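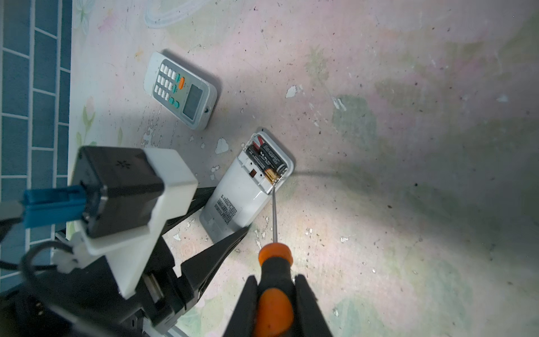 White remote control on a patterned tabletop.

Print this message | E-mail this message

To: Members of the Coltlow Screen and Stage Biography List
From: Margaux Pruvost, List Editor
Subject: Re: Entry for the lead actress in "Tresberg"

Dear members,

I am replying to the message from Leidy Espinoza, quoted below, on behalf of the editorial desk.

> The current entry for Inés Chávez states that she is married to
> her co-star in "Tresberg." The only source given is a fan page.
> Her agency's biography does not mention a marriage, and the
> program for the Jornard Theater season describes her as single.
> It also gives a different place of birth. May I ask which version
> the list intends to keep?
> -- Leidy Espinoza

The desk has reviewed the entry and agrees that the statement on marriage cannot stand. It was carried over from an older version of the file and was never checked against a second source. It was removed in February, together with the line on the couple's supposed engagement party. The section headed "Personal life" will remain blank until a published interview or a statement from the agency is available.

The place of birth is a separate question. We hold 2 printed programs that disagree, and the agency has not yet answered our letter. The entry will give the country only. Members who own programs from her early stage work are asked to send the title, the year and the page number to the desk.

Members are also reminded of the standing rules for living performers. Height, income and past relationships are not to be added from unsigned web pages. Awards must be listed under the year of the ceremony, with nominations kept apart from wins. A new entry requires at least 5 screen or stage credits -- guest appearances count, commercials do not.

The index now holds 1556 entries. Corrections to this one should quote the performer's name in the subject line and reach the desk by 10 a.m. on the last day of the month.

Respectfully,

Margaux Pruvost
List Editor

Print this message | E-mail this message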